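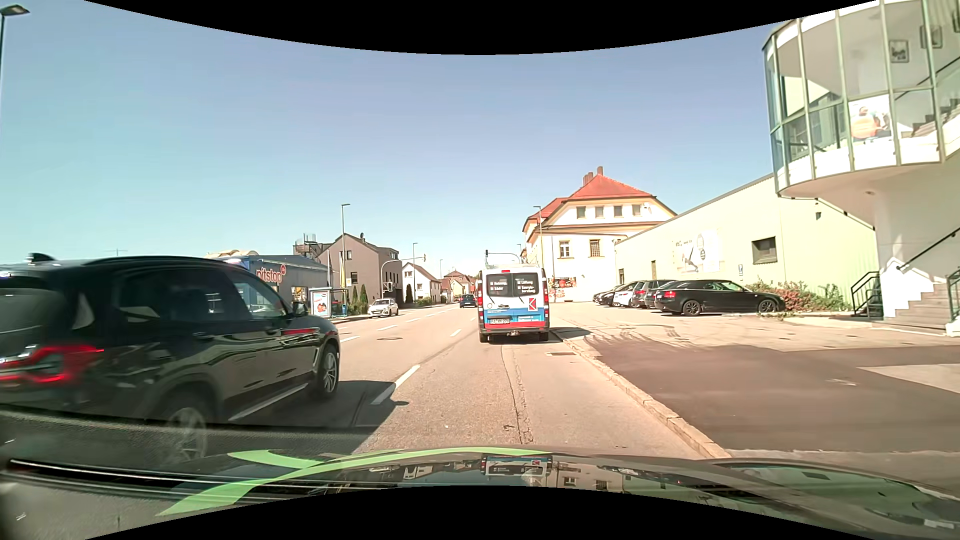

Small Business Writing, Session 6
Signs, Vans and Windows: Saying What You Do in Very Few Words
Handout to go with the Tuesday evening lecture

Bring this back next week. I print a fixed number of copies and the copier on the second floor has its own views on the matter.

Where we left off

Last session was the "About us" page, a form in which grown adults describe themselves as passionate about gutters. We agreed to cut the passion and keep the gutters. Tonight we go shorter. A sign has no second paragraph. If your reader has to slow down to understand it, your reader has already driven past and is thinking about lunch.

The main idea is old and dull: say the thing you sell, using the word your customer would use when asking for it. Most of the trouble in this course comes from people who know this and then hire a cousin with design software.

1. Name, noun, number

Every trade sign is built from the same parts. The name says who you are. The noun says what you do. The number, or address, says how to reach you. You may leave one out, but you should know which one and be ready to pay for it.

Big companies leave out the noun. They can, having spent years and a great deal of money getting you to supply it yourself. You can't. If you are called Gomach and you fix boilers, the word "boilers" has to be there, and it should be bigger than "Gomach." I have had this argument with every owner I ever worked for and I have lost it 21 times. Owners like their names large.

Look at these three, all from past student projects:

Gomach
Gomach Solutions
Gomach Boiler Repair

The first could be a cough medicine. The second could be anything, and tells us only that there is a problem somewhere. The third will get a phone call in October when the heating fails.

2. The trouble with lists

Tradespeople love a list. Heating, baths, air, roofs, drains, advice. A list of single nouns works well on a vehicle, as long as it stays short and the items belong together. The reader picks out the one word she needs and ignores the others.

It goes wrong in two ways. The first is the list that keeps growing. Mathis Hoarau, who took this course two years running for reasons he never shared, brought in a draft for a company called Justska that listed eleven services in order of when the owner had thought of them. "Snow removal" sat between "tiling" and "weddings." I still don't know what they did at weddings.

The second is the list of qualities. Quality, service, trust. These are not services. Nobody has ever woken up with a burst pipe and gone looking for some trust. Cross them out and use the space to make the real words bigger. 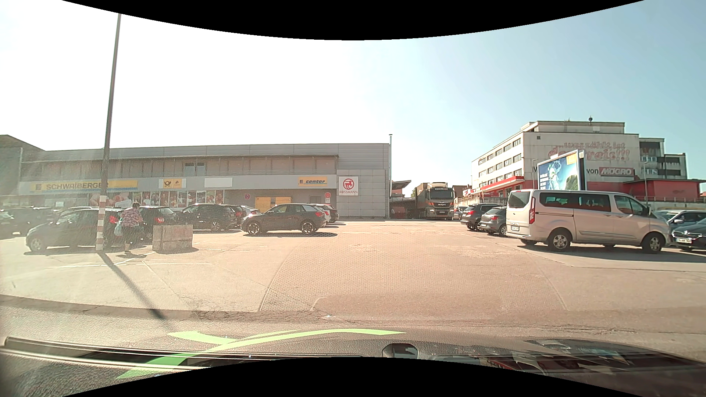

3. Order of reading

People don't read a sign left to right and top to bottom like a page of a novel. They read the biggest thing, then the next biggest, and then they stop. Plan for two things. Treat a third as a gift from the reader.

A simple test you can do at home: write your sign on a sheet of paper, pin it to the far wall, and walk in from the hall at your normal speed. Write down what you got. Now ask somebody who doesn't love you to do the same.

Capitals: fine for one or two words. Past that they turn into a brick. Script lettering: fine for bakeries and the dead. Thin gray letters on white: very elegant, and we will never know what they said.

4. Sharing a wall

When your name hangs beside other names, you no longer control the company you keep. Your tasteful green may end up beside somebody else's shouting orange. Two points to remember.

First, find out the landlord's rules before you pay for artwork. Size, lighting and height may all be fixed in the lease, usually on the page you skipped.

Second, don't try to win by being louder. Your neighbor will answer, and the wall will end up looking like a family argument. A plain noun with some space around it does better than you'd expect.

5. Case study: Marty

Marty was a shoe repair shop. The sign said "Marty." Under that, in small slanted letters, it said "since we care." The owner, Fulvio Lo Presti, could not understand why people came in asking for haircuts.

He was offered three new versions by a design studio, each costing more than the last. What he did in the end was have the words "Shoe Repair" painted on the window at eye level, for 308 dollars, which he described to me as robbery. People stopped asking for haircuts. He kept "since we care," and I've stopped bringing it up.

Questions to think about before next week:

Why is the window better than the sign board for this message, if people are on foot?
Would your answer change on a street where everybody drives?
What would you have done with "since we care"? Be kind. He may visit.

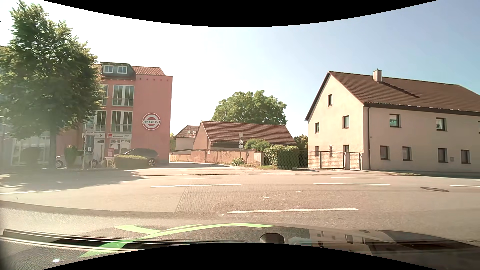

6. Words to go easy on

Solutions. Concepts. Group (when it is you and your brother). World, as in Carpet World, Pet World, World of Hinges. Plus. Pro. The letter X where it has no business. Any word with a capital letter in the middle of it.

Puns are allowed for hairdressers and fish shops by long custom. Everyone else should sleep on it.

Made-up names are a separate headache. Cateck came up last term and the class split evenly between cat food and roofing. It was a dental lab. If you must make up a name, say it over the phone to a stranger and see what they write down.

Exercise for next session

Take a business you know well, your own if you have one. Write:

a) a version for the side of a van, six words at most, not counting the phone number
b) a version for a shop window, to be read by somebody walking
c) a version for a wall you share with others

Total for all three: no more than 51 words. Yes, I check. No, hyphens won't save you.

Print them large, one to a page, and don't put your own name on the front. We'll pin them up at the back and read them from the door.

Reading: chapter 4 of the course pack, minus the part on neon, which is out of date and was never very good. Late work goes in the tray outside my office, under the plant.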